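Oct 1, 2024

I took last week off. I didn't go anywhere and I didn't get much done, and I'm writing it down because I said in the spring that I would try it and report back.

Some background. I've been doing the books for Howells for a long time, and for most of that time I have said yes to whatever came through the door. This year that was the Jaltton account, then the Prudasov account on top of it. By August I was answering messages in the grocery store parking lot with ice cream melting in the back seat. I had 1645 unread emails. I know the number because it sat there in a red circle on my phone and I looked at it every morning before my feet hit the floor.

So I put the phone in the kitchen drawer on the first night and went to bed at nine. I slept badly. I kept making lists in my head, and around two I got up and wrote one on the back of an envelope, which helped a little.

The second night was better. I washed the sheets and opened the window.
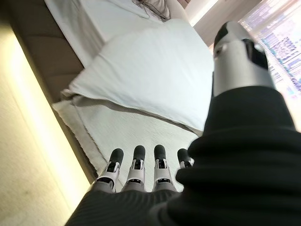

White linens on the bed, and a hand reaching over them.

By the third day I had stopped checking the drawer. I walked down to Bakel for bread, which I usually drive to, and took the long way home past the ball fields. I read 159 pages of a library book that had already been renewed twice. I ate lunch sitting down.

When I went back, there were 1065 new emails to go with the old ones. I read the first 100 and found four that needed me. The rest had been settled by other people, or had gone away without being settled. I'm still not sure how I feel about that. Part of me was relieved and part of me was a bit hurt.

I've kept two things from the week. The phone still goes in the drawer at nine, and I walk to Bakel when it isn't raining. I told work I won't take on another account before the end of November. They said fine and asked if I could look over one invoice.

I looked it over. It took ten minutes.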